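4. 現場調査

4.1 対象となる職場

調査の対象は、衣料品の返品処理を請け負うHelis社の作業所である。Helis社は複数の通信販売会社から返品を受け取り、検品、再整形、包装を行ってから倉庫に戻している。作業所には26名の作業者が在籍し、日勤と夕勤の2交代で働いている。作業者の多くはこの職場で長く勤めており、母語も年齢もさまざまである。筆者らは4月から作業所に通い、作業の観察と聞き取りを続けた。

Helis社では、包装工程の自動化がすでに終わっている。残っていたのは、返品に付属するハンガーの選別と再利用の工程であった。この工程では、作業者が箱からハンガーを取り出し、フックの曲がりと肩の部分の傷を確認し、向きをそろえて次の箱に入れる。単純な作業に見えるが、形のちがうハンガーが絡み合って届くため、従来の搬送機では扱うことができなかった。

導入されたシステムは、現場ではZindereoと呼ばれている。Zindereoは、作業者の手の動きを手持ち式のグリッパで記録し、その記録を学習に用いて、ロボットアームに同じ作業を行わせるものである。したがって、この職場の自動化は二つの段階に分けられる。第一の段階では、作業者がグリッパを持って手本となる動作を行う。第二の段階では、アームが作業を行い、作業者がそれを監視し、失敗したときに介入する。先行する研究の多くは第二の段階に注目しているが、本稿では第一の段階を主に扱う。作業者の仕事の内容は、アームが動き始める前から変わり始めていたからである。

4.2 手本を示す仕事

手本の記録は、作業所の奥に設けた専用の区画で行われた。作業者は左右の手にグリッパを一つずつ持ち、台の上の物をつかみ、持ち上げ、指定された位置に置く。図3に、記録区画における作業の様子を示す。一回の動作が終わると、作業者は物を元の状態に戻し、次の動作に入る。調査の期間に記録された動作は1648件であり、そのうち200件は、内容の確認のために二人の評価者が別々に見直した。

記録の担当者は希望者の中から選ばれた。最初の説明会では、手本を示すことは「いつもの仕事をそのまま行うこと」であると伝えられた。しかし、聞き取りを行うと、この説明に同意した担当者は少なかった。素手で行う場合、作業者は指の腹でハンガーの表面をなぞり、見る前に傷に気づくことが多い。グリッパを通すと、この感覚がほとんど失われる。そのため担当者は、これまで手で確かめていたことを目で確かめなければならなくなった。

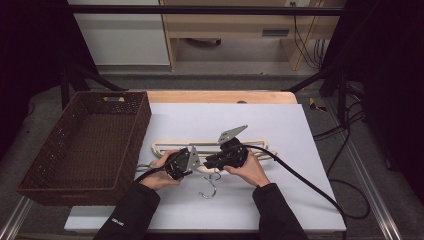

図3 手持ち式グリッパを両手に持ち、木製ハンガーを扱う作業。

記録を担当したThu Kim氏は、この変化を次のように述べている。「手でやるときは、考えないでできます。グリッパを持つと、どこをつかむか、先に決めないといけません。自分の仕事を、初めて外から見たような気がしました。」同じ趣旨の発言は、ほかの担当者からも得られた。熟練した作業者ほど、記録の初期に強い疲労を訴える傾向があった。反対に、勤務年数の短い作業者は比較的早くグリッパに慣れた。職場の中で「上手な人」とみなされる人が、記録の場では必ずしも上手とは評価されなかったのである。

この逆転は、作業者の間の関係にも影響を与えた。以前は、新しく入った人がベテランの隣に立って仕事を覚えていた。記録区画では、若い担当者がベテランにグリッパの持ち方を教える場面が何度も観察された。ベテランの一人は、これを新鮮な経験であったと語った。別の一人は、自分の技能が機械に合わない技能として扱われたように感じたと語った。筆者らは、この二つの反応を年齢や性格の違いだけで説明することはできないと考える。前者は夕勤に所属し、記録の結果について技術者と話す機会が多かった。後者にはその機会がほとんどなかった。

4.3 「よい動作」の基準

記録された動作は、システムの納入元であるJorngate社の基準によって採用または不採用と判定される。調査の開始時、この基準は作業者に公開されていなかった。担当者は、自分の動作がなぜ不採用になったのかを知らないまま、次の動作を行っていた。

不採用の理由として最も問題になったのは、迷いと修正である。たとえば、ハンガーを一度つかみ、持ちにくいと判断してつかみ直す動作は、初期の基準では不採用とされた。しかし、返品の現場では、つかみ直しは失敗ではない。箱の中の状態は毎回異なり、作業者はつかみ直しながら絡まりの様子を知る。現場の責任者であるDennis Chege氏は、打ち合わせの場でこの点を繰り返し指摘した。Chege氏によれば、きれいな動作だけを集めたアームは、きれいに並んだハンガーしか扱えない。

この指摘を受けて、基準の一部が改められた。つかみ直しを含む動作は、最後に目的の状態に達していれば採用されることになった。また、不採用の理由を短い文で担当者に返す仕組みが加えられた。この仕組みには、もともと作業所で使われていた連絡用のソフトウェアMạchがそのまま利用された。新しい画面を覚える必要がなかったため、担当者の受け入れは早かった。ただし、Mạchは文章の長さに制限があり、返される理由が「角度」や「速度」の一語だけになる場合もあった。担当者はこの一語の意味を互いに相談し、休憩室の壁に自分たちの解釈を書いた紙を貼るようになった。紙の内容は夏までに二度書き直されている。

4.4 アームの稼働後に残る作業

第二の段階に入ると、ハンガーの選別の一部がアームに移された。経営側は当初、この工程の人員を他の工程に移す計画を持っていた。実際には、移動は計画より遅れた。アームが止まったときに対応できるのは、ハンガーの状態を判断できる人に限られていたからである。

監視の仕事は、身体の負担という点では以前より軽い。肩や手首の痛みが減ったと答えた作業者もいた。一方で、待つ時間の扱いが新しい問題になった。アームが順調に動いている間、作業者は何もしていないように見える。しかし、その場を離れることはできない。ある作業者は、手を動かさないことに罪悪感があると述べ、必要のない箱の整理を続けていた。別の作業者は、待っている間に同僚と話すことを上司に注意されたと述べた。どちらの場合も、監視を仕事として認める言葉が職場にまだなかったことが背景にあると思われる。

さらに、介入の記録の問題がある。作業者がアームに代わってハンガーを取り除くと、その動作は新しい手本として利用することができる。つまり、監視者は同時に手本の提供者でもある。ところが、賃金の計算では、記録区画での作業には手当が付き、監視中の介入には付かなかった。作業者はこの違いを不公平であると感じていた。Helis社はその後、介入にも同じ手当を付けることを決めたが、どこまでを一回の介入と数えるかについては、調査の終了時点でも合意に至っていない。

4.5 小括

以上の観察から、手本の記録を準備作業として扱うことの問題が明らかになった。記録の担当者は、これまで手の感覚に頼っていた判断を言葉と視覚に置きかえ、機械に伝わる形に作り直していた。これは新しい技能であり、習得には時間と相手が必要である。担当者が基準の内容を知り、基準について意見を述べることができた場合には、作業への納得が高く、記録の継続を希望する人も多かった。

なお、本調査には限界がある。対象は一つの作業所であり、記録の担当者は希望者であったため、自動化に強く反対する人の意見は十分に集められていない。また、筆者らの通訳を介した聞き取りでは、感情に関する細かい表現が失われた可能性がある。次章では、記録の担当者と監視の担当者の発言を比較し、技能についての語り方の違いを分析する。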